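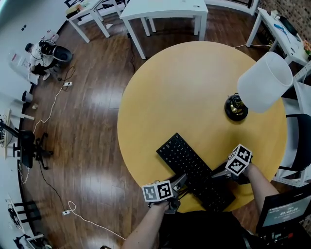

A black full-size keyboard on a round table, with a table lamp nearby.

Shared inbox (team email)

A shared inbox is one email address that several people read and answer together, like the support@ or billing@ address at the bottom of a company website. I've been running one kind or another for years, so this entry leans on my own experience in places, and I've tried to say so when it does.

Contents
1 How it works
2 Background
3 Common features
4 Moving from a forwarded address
5 Drawbacks
6 See also

How it works

Mail sent to the address lands in one place, and everybody on the team sees the same list. Open a message and your coworkers can see that you've got it open. Reply and the answer goes out from the team address, usually with your first name in the signature. Some products make each message into a ticket with a number, others try hard to look like plain old email. I like the second kind (my customers never warmed up to being told they were number anything), but people who work in IT support tend to want the numbers, and fair enough!

A shared inbox isn't quite the same thing as a distribution list. With a list, every member gets a separate copy, and what you do with your copy is invisible to everyone else. You can delete it, answer it or let it sit for a week.

Background

Before there was dedicated software, teams mostly passed around one password and logged in to the same mailbox. We did this at Henari, the bookkeeping office where I started out, and we marked messages with colored flags - red for Vlasta Kratochvíl, blue for me, green for whoever was in on Saturday. It held up fine with three people. Then we grew to 19 and ran out of colors.

Later on, mail hosts let an administrator give several accounts access to one mailbox, so the password sharing could stop. Separate products came next, with assignment and internal comments built in. Nomero, the one we moved to, started as a plug-in for a desktop mail program and only later got its own web version. I still miss the plug-in a little.

Common features

Assignment. A message is given to one person, either by hand or by a rule. Our rules at Henari were simple: anything with "invoice" in the subject line went to Vlasta, and she has never forgiven me.

Internal comments. Notes attached to a message that the customer can't see. Check twice which box you're typing in. I mean it.

Collision warnings. A little notice that someone else is already writing a reply.

Saved replies. Short texts you can drop in and edit. We had 41 of them at one point, and I'd guess we used 6 with any regularity.

Snooze. The message goes away and comes back on a day you pick.

Moving from a forwarded address

The usual route is to set up the new inbox, forward the old address to it for a while, and change the mail records once everyone is comfortable. Old mail can be imported, though folders often come across as tags, and nested folders may get flattened. Vlastimil Lukáč did our import over a long weekend in November and found that the old calendar invitations had come in as attachments with no dates on them. We ended up leaving those behind.

Pricing is normally per user per month, sometimes with a cap on messages. Trareo's small plan, for one, stops at roughly 200 conversations a month and then asks you to upgrade, so look at your own volume before you sign up for anything.

Drawbacks

Everyone can see everything, and for payroll or medical questions that's a real problem. Most teams I know keep a second, private inbox for that kind of mail. Searching can be slow once a few years of messages have piled up. And if messages sit unassigned, people assume somebody else is on it - same trouble as the old distribution list, only with a nicer screen. Charvát handles this with a daily reminder to the whole team, and in my office it got muted within a week.

See also

Distribution list
Help desk software
Mail forwarding
Out-of-office reply

Last edited May 23, 2025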